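Research > Publications > Working papers > Comparing two grippers in simulation
Search papers, people, projects Go

4. Comparing the grippers in simulation

4.1 Why we began with the simulator

Our first plan was to bolt each gripper to the arm and start picking things up. Fionnuala Hennessy talked us out of it, and we are glad she did! Swapping a gripper on the bench means new cabling, a new weight setting for the arm and a fresh round of checks, and by the time all that is finished the light from the window has moved and the objects have been nudged. In simulation the swap is a single line in a settings file. The same object can be put back in precisely the same spot, as often as we like, and the only thing that differs between one run and the next is the hand doing the work.

The two grippers are the Tlapale, a two-finger design with straight parallel jaws, and the Bitthorpe, whose fingers are linked so that the tips swing inwards as they close. Both were modelled from the makers' drawings, with finger pads given the same friction so that neither had a head start. The arm, its controller and its speed limits were left alone throughout.

4.2 Objects and tasks

We used 8 small tabletop objects, chosen to be awkward in different ways. Some roll when touched. Some lie so flat that a fingertip has to scrape the table to get under the edge. Others are blocky and easy to hold, but only if the jaws come down square to the sides. In each run the arm had to reach one named object, close on it, lift it clear of the table and keep hold while the wrist turned through a quarter circle. We were keen on that last step. A grasp can look perfect going straight up and then fall apart the moment the wrist turns, and we wanted a test that would catch it.

Every gripper made 3000 attempts, with starting positions drawn from one shared list. A run was stopped if the object left the table or if 40 seconds went by without a lift. The controller used the same approach path for both grippers, apart from a small change in height to allow for the longer Bitthorpe fingers.

4.3 What we saw

The Tlapale was the better of the two on blocky objects, and by a wide margin. Its jaws meet the sides flat and the object hardly shifts as they close. It was also wonderfully easy to debug – when a grasp failed, the contact forces nearly always pointed straight at the cause.

The Bitthorpe came into its own on things that roll. Because the tips sweep inwards, they tend to gather a round object towards the palm before squeezing it, and small errors in the approach matter much less. Watching it rescue a grasp that had started badly was one of the real pleasures of this work. Flat objects were another matter. The inward swing also lifts the tips a little, and for a thin item that little is enough to lose it. Ita Noonan's fix was to lower the wrist slowly during closing, and with this added the gap between the two grippers on flat objects nearly vanished.

We then set aside 800 further attempts for crowded layouts, in which the target had neighbours close by. Here the size of the wrist mattered as much as the shape of the fingers. With several objects near the base, the arm has to fold tightly to bring the gripper down, and there is less room to tilt it away from whatever is next to the target. Figure 3 shows a folded posture of this kind, with the gripper close to the tabletop and small objects lying in front of the base.
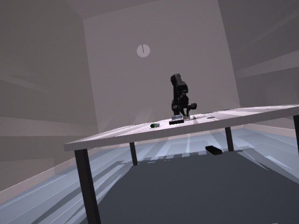
Robot Handling Group, Department of Engineering, Mirkovmont

Figure 3. The simulated arm in a folded posture, gripper near the table surface.

Most failures in the crowded layouts were knocks on the way down, before the fingers had started to close. Both grippers suffered from these, and choosing a different approach angle helped more than changing the hand. We had not expected that, and it has altered what we plan to do next.

4.4 Limits

Friction in the simulator is one number per surface, and real finger pads wear, pick up dust and grip differently in May than they do in winter. Our objects are also perfectly stiff, which flatters the Tlapale, whose flat jaws would squash anything soft. The camera was not tested at all: object positions were passed directly to the controller, so mistakes in seeing play no part in these results.

The bench trials will be run at Clalthorpe with the same object list and the same controller settings. We will start with the rolling objects, where the two grippers differ in the most interesting way, and move on to crowded layouts once the new approach planner is ready. The slow wrist-lowering step will be kept for the Bitthorpe and tried on the Tlapale as well.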